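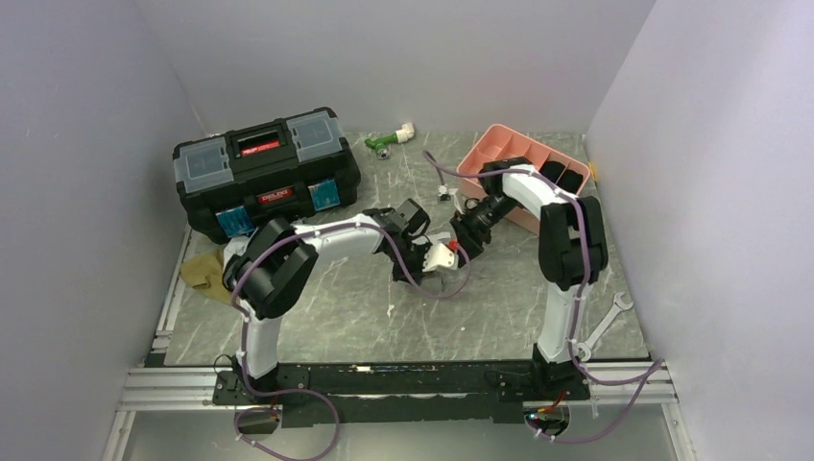 Floors receive less attention in the planning of a public building than almost any other surface, and they absorb more of its daily life. When the municipal library at Cangate closed its ground-floor reading rooms for renewal, the question of what visitors would walk on occupied a single page of the original proposal. By the time the rooms reopened in November, it had become the subject of a separate report. Much of the debate concerned stone and its imitations. A gray marble pattern remains a common choice for institutions that wish to appear settled and permanent, and it is often assumed to hide wear. The assumption holds only in part. White streaks and scuffs can show plainly against gray, as can small spots of white residue, and a surface chosen for its dignity may come to look neglected well before it is worn out.

The report was prepared under the direction of Snædís Grímsdóttir, head of buildings for the library service, who had previously overseen the restoration of two schools and a courthouse. Her instructions were to recommend a floor that could remain in use for a generation. The existing covering, laid over the original boards, had been patched in 684 places according to the maintenance ledger, and no two decades of repair matched in color.

"We had inherited a record of every chair that was ever dragged," Grímsdóttir said. "The ledger told us where people sat, where they stood in line and which door they preferred. It was the best survey of visitors we owned."

That record shaped the work that followed. The architect Norbert Bozsik used it to divide the ground floor into zones according to traffic. The entrance hall and the passage to the lending desk were treated as streets. The reading rooms, where visitors remain seated for long periods, were treated as domestic interiors. The children's room was placed in a category of its own, on the ground that its floor is also its furniture.

Bozsik's first proposal was to use one material throughout. He withdrew it after the trial period, during which sample areas were laid near the main door and left through the winter. Road salt carried in on shoes proved the severest test. Several samples that had performed well under laboratory conditions lost their finish within weeks, and one became unsafe in rain.

The supplier finally selected for the entrance was Prullar, a family quarry whose dense, dark stone had been used in the town's railway station. The reading rooms were given end-grain wood blocks from the Bisgaard mill. Such blocks were once ordinary in workshops and printing houses, where they were valued for their quietness and for being easy on the legs. Nahuel Jara, who led the laying crew, had worked with them only once before and spent the first month training his colleagues.

"A block floor is alive," Jara said. "It takes up moisture in the summer and gives it back in the winter. You leave a gap at the wall, and you leave it alone."

The cost was considerable. The reading rooms required 210 square meters of block, and the council initially approved enough for 70. The balance was met through a public appeal, in which 1000 households took part.

Opinion among regular visitors has been favorable, though not uniform. Makis Drakos, a retired bookbinder who has used the library since childhood, regrets the loss of the old boards, which were too damaged to be sanded again. Cempaka Sitompul, the children's librarian, reports that the cork laid in her room has reduced noise to such a degree that story hour no longer requires the doors to be closed.

A maintenance plan now accompanies the building. The stone is to be washed with plain water and a mild soap, the wood oiled each spring before opening hours, and the cork inspected at the seams. The ledger has been continued in a new volume. Its first entry records a scratch beside the lending desk, made on the morning of the reopening.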